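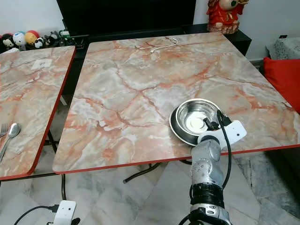 ¿Cuándo estarán disponibles las nuevas mesas de comedor de Gumero?

Las mesas de la serie Brenov se podrán pedir a partir de mayo, tanto sueltas como en lotes para comedores colectivos.

Gumero, fabricante de mobiliario para hostelería y colectividades, presenta la serie Brenov, una línea de mesas cuadradas con tablero de acabado brillante imitación mármol. La serie se dirige a cantinas de empresa, comedores escolares y cafeterías que necesitan renovar el mobiliario sin cerrar durante semanas.

El tablero combina gris pálido, blanco y crema con vetas en tonos salmón y rojo óxido. Un canto fino de color rojo recorre los lados y las esquinas van redondeadas. Según la empresa, el canto se puede sustituir por piezas, sin desmontar el tablero.

«En un comedor la mesa se limpia muchas veces al día y se le arrastran cuencos y cubiertos por encima. Hemos partido de ese uso y luego hemos elegido el dibujo», explica Sinéad Mulcahy, responsable de producto de Gumero. El brillo del tablero, añade, fue una petición de los clientes, que querían salas más claras en locales con poca luz natural.

La serie se ofrece en una sola medida de tablero, de 80 centímetros de lado. Las mesas se pueden colocar separadas o juntas para formar filas. Para quienes las dejen separadas, Gumero recomienda mantener la misma orientación de la veta en toda la sala.

El primer pedido corresponde al comedor del centro de formación Jeredstead, que ha encargado 100 mesas. El comedor sirve 400 comidas diarias en dos turnos y seguirá abierto durante el cambio – las mesas se sustituirán por zonas, a partir de las cinco de la tarde, cuando termina el servicio.

«Teníamos tableros de cuatro tipos distintos, comprados en épocas distintas. Para el personal de sala era incómodo, porque no se podían juntar bien», señala Jarlath Moynihan, jefe de servicios de Jeredstead.

La distribución y el montaje correrán a cargo de Ouellet, que ya trabaja con Gumero en el suministro de sillas y carros de recogida. Ouellet retirará también el mobiliario usado cuando el cliente lo solicite al hacer el pedido. Este servicio se presupuesta aparte.

Para la limpieza diaria, el fabricante indica un paño húmedo y jabón neutro. No deben emplearse estropajos metálicos ni productos abrasivos, que restan brillo a la superficie. Las fuentes y ollas recién sacadas del fuego deben apoyarse siempre sobre un salvamanteles.

La serie Brenov figura en el catálogo general con la referencia 811. Los clientes profesionales pueden solicitar una muestra del tablero y del canto antes de formalizar el pedido.

Contacto de prensa: Niamh Egan, departamento de comunicación de Gumero.
Consultas comerciales: Sharon Wanyama, atención a colectividades, de nueve de la mañana a dos de la tarde.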